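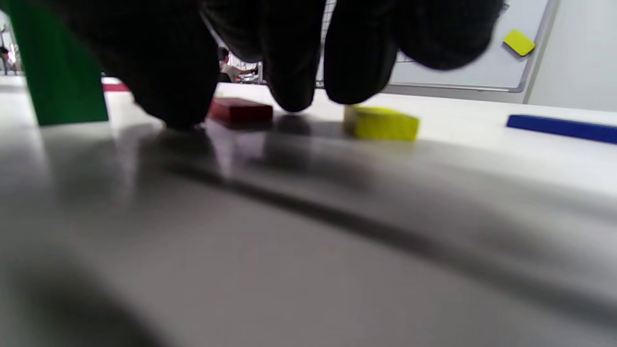 Department of Linguistics, Color Words Group
Figure 2. Colored blocks and a gloved hand at a white tabletop.

4.2 What people call purple
I went into this part sure that purple would be the easy one (it wasn't!). Liya Hailu and I read through 800 written answers from Trudovitz, and 33 of them used a word neither of us had ever met.

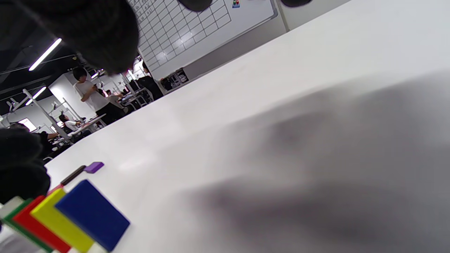
Most of those came from older speakers, who borrow freely from fruit and cloth. I kept every spelling as written, even the two I'm fairly sure are typos.

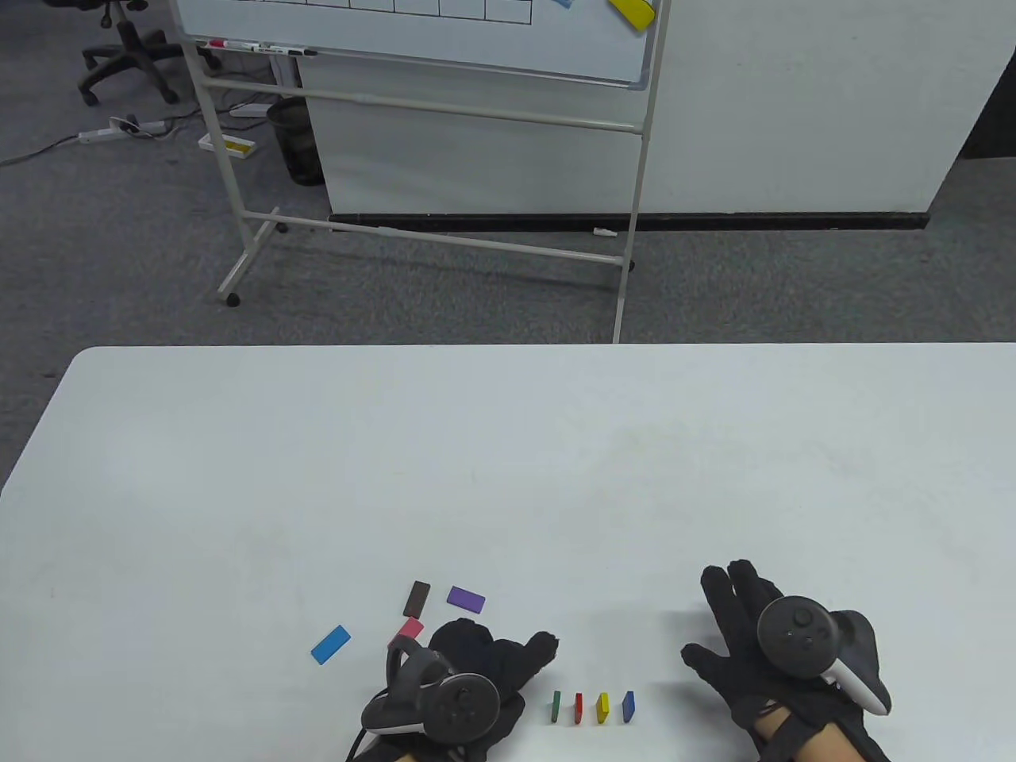 Pink was calmer, with eight terms in all, and Liya's January recount gave the same eight. The full word list is in Appendix B.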